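Bistden open afternoon: grippers, kitchen junk and one very good spoon

Typed up on the bus home, so excuse the state of it. Notes from the Bistden visit, mostly for those of you who couldn't get a spot. There were 14 of us on the list and a waitlist behind that. December is a dumb month to run an open afternoon but the place was packed anyway.

Getting there: industrial estate, the one behind the tile wholesaler. No sign on the street. Look for roller door 38, go around the side, ring the bell, wait. Parking is hopeless after 1 pm. Take the bus if you can, it stops at the corner and it's a two minute walk.

Sign-in, safety talk, stickers. Keir Kinnear ran the talk and kept it short. Stay behind the yellow tape, don't lean over the arms, e-stop is the big red thing and anyone's allowed to hit it. Then straight in. No slides! Bless.

What they're working on. Two-arm kitchen work: picking up dishes and utensils, passing them across, putting them down somewhere sensible. The question for the afternoon was which fingers to run on the things. Two candidates. The Sindance set is thin and stiff, hard tip, not much give. The Niven set is wider with a soft pad. Same arms, same controller, swap the fingers and go again. Keir reckons a swap takes him four minutes, and I timed one at six, but he was talking to us the whole way through.

The objects are all ordinary household stuff, which I liked. I've been to too many demos where the arm picks up a foam cube and everyone claps. Plastic bowls, metal bowls, a plate, cutlery. Noemí Figueroa looks after the task list and said most of it came out of somebody's actual kitchen or a discount shop. Her rule is that the background mess stays on the table too. If the cameras only cope with a clean bench they don't cope.
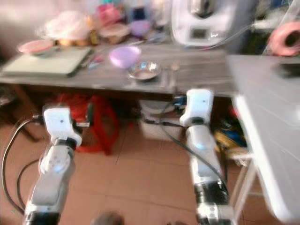
Both arms facing the long grey table, bowls and utensils out, the usual pile along the back.

Bowls first. Boring result: both sets do bowls. The purple plastic one flexes a bit when the stiff fingers close on the rim and you can hear it complain. Soft pads, no complaint. The steel bowl is a different story for the cameras. Shiny rim, depth image goes full of holes, and the controller hunts around before it commits. Watched it back off twice. Noemí has a fix in testing (taking more from the colour image when the depth drops out) but wouldn't run it for us, fair enough.

Then cutlery, which was the main event really. A spoon lying flat on a hard table is a horrible thing to grab. Nearly no height to it. The wide pads touch the table before they get around the handle, so you end up pinching at nothing, or you push the spoon along and chase it. Niven fingers got it sometimes. Sindance fingers got it nearly every time while I was standing there. Thin wins, no contest.

Holding it is another matter. Stiff tip on a curved metal handle = very small contact patch. It can swivel. They've tried tape, they've tried rubber paint, both wore off. Keir passed around a worn tip and you could see the shiny bit. Their log had 251 spoon grasps on it before our visit, 199 counted good by their own definition, which is off the table and still held at the end of the move. Swivelling doesn't count against it unless it drops. I'd argue with that definition and did, a bit. Noemí said a swivel score is coming in the next round.
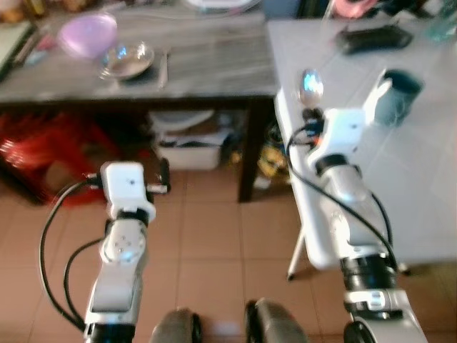
Photo: Bistden / open afternoon set

Other bits, in no order:

Cables. The lines run outside the arms and loop out behind the grippers, big loops, and on a long reach you do start watching the cable instead of the hand. I asked about snagging. Keir says the loop length is a compromise, shorter and it tugs at the wrist, longer and it catches on the furniture. They've settled on "long-ish". Internal routing would mean different arms and there's no budget for differnt arms.

Cameras. The head view is good for finding things and poor for the last couple of centimetres, because the gripper gets in the way of whatever it's reaching for. The wrist cameras take over there. Handover between the two used to be a hard switch and caused a little twitch. Now blended, and I couldn't pick the moment.

Controller. They're on Pluster, moved off their own homemade one in the winter. Opinions were mixed. Keir likes the force limits, which you can set per task. Noemí misses being able to read the whole thing in one sitting. I asked whether the Niven pads would look better with the force turned down and got a shrug and "probably for cups".

Two tables at different heights, by the way, and moving something from one to the other is its own task. Didn't get to see a full run of it, we'd gone over time.

Tea was fine, biscuits ran out early. Had a quick go at driving the left arm by hand with the leader rig. Heavier than I expected and I put the gripper into the tabletop almost right away. Very gentle stop, credit to whoever tuned that.

Would I buy the Sindance fingers for our shed? For cutlery and thin stuff, yes. For cups I'd want the pads. Keir's offered to lend us a set of each after the holidays, so if anyone has an arm with the matching flange please email me before I say yes to it. Next open afternoon isn't scheduled yet, they'll post to the list.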